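Grants > Current Projects > Stelmakh Reading Rooms > Progress Report 2

Progress report, second period
Project: Stelmakh Reading Rooms, adult literacy and lending
Prepared by: Svyatoslav Holovko, project lead
Period covered: through the end of November

Sorry this is brief in places, the branch visit ran long and I wanted to get it to you before the portal closes at 5 p.m. Receipts are uploaded separately.

Where we are

All four rooms are open. Plillari was the last, and opened two weeks behind the date in the workplan. The delay was the floor - old tile came up in the back half and the landlord wanted it redone before we put any shelving weight on it. He paid for the tile, we paid for moving the shelves twice. That's the overspend under Site Costs, and we have covered it from the unused printing line. No change to the total.

Cardholders now stand at 738 across the four rooms. Target for the full year was lower than that so we're asking to revise it up in the next period (see last section). Most of the growth is Flutum, where the room is next to the bus stop and people come in to get out of the rain and leave with a card. Fine by us.

Tutoring

251 tutoring sessions held since the last report. One-to-one sessions are still the bulk of it. The small group format we tried at Plillari did not fill - people told the tutors they would rather not read aloud in front of neighbors. We moved those hours to one-to-one and the waiting list there is down to almost nothing.

Evening hours are the hard part. Tutors are mostly working people and so are the learners, everyone wants 6 to 8. We've split the big table at Flutum with a bookcase so two pairs can work at once without hearing every word. Cheap fix. Would like to do the same at the other rooms if there is money left in Furniture.

Attendence drops the week before school starts, same as last year. Will plan around it next time, shorter hours that week and use it for tutor training.

Collection

The Cetia catalog is in use at all rooms now. Moving the old card records over took much longer than planned. Two sets of records used different spellings for the same authors and a lot had to be matched by hand. Duplicates are mostly cleaned up. Remaining ones are in the children's picture books, low priority.

Easy-read titles are what goes out. Cookbooks too, and anything on driving tests - we can't keep the driver's handbook on the shelf, it walks. Bought extra copies out of the Collection line. Large print is borrowed less than we expected but the people who borrow it come back every week, so no plan to cut it.

Late returns are high at the main room. We don't charge fines and don't want to. Trying reminder calls in the late afternoon, seems to help, too early to give you a figure.

Furniture and fit-out

Reading chairs are in, tables are in, lamps still on back order for one room. The supplier sent the wrong shelf brackets twice, third lot was right. Seating was the thing learners complained about most in the last survey (folding chairs, hard on the back after an hour) so this was first on the list when the second payment came through. 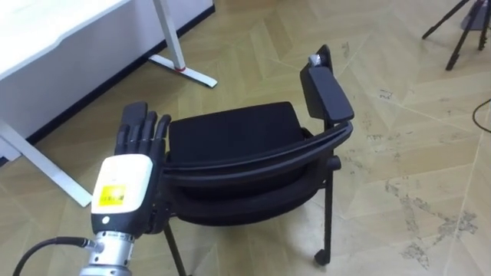 Fig. 1. Black chair, fit-out stage.

Children's corner at Plillari still needs a rug and low shelves. Rug is ordered. Low shelves we are getting from a school that is clearing out a classroom, free if we pick them up. Van booked.

Staffing

One change. The part-time desk assistant at Flutum left for full-time work and we've filled the post from the tutor pool, same hours, same rate. Handover was quick, maybe too quick, the key log had gaps for a while and is now fixed.

My own hours went over in the weeks around the Plillari opening. Not claiming for it, just noting so the timesheet makes sense next to the budget.

Problems

- Heating at the main room. Out for most of one cold week, sessions moved or canceled. Landlord has replaced a valve. We have a couple of plug-in heaters in the closet now.
- Childcare. Learners with small kids skip sessions when nobody can watch them. We don't have a line for this. Want to talk about it.
- Survey returns were low. The form is too long for a group that's learning to read, we should have seen that. Cutting it to a single page and having tutors go through it in person.

Money

Spending is on track overall. Site Costs over, Printing under, as above. Collection close to fully spent, will need a small top-up moved from Events, which we have barely touched. Draft transfer request is attached to this report, needs your OK before we can do it.

Next period

Revise cardholder target upward. New survey out. Bookcase dividers in remaining rooms if Furniture allows. Tutor training day, date to be set once we know who has the hall. Finish the duplicate clean-up in Cetia - this is realy just evenings of somebody sitting and doing it.

Two questions for you: can the transfer request be approved by email, or does it have to go to the full meeting? And is the site visit still planned for spring? If so Flutum in the evening is the one to see, come after 6.

S. Holovko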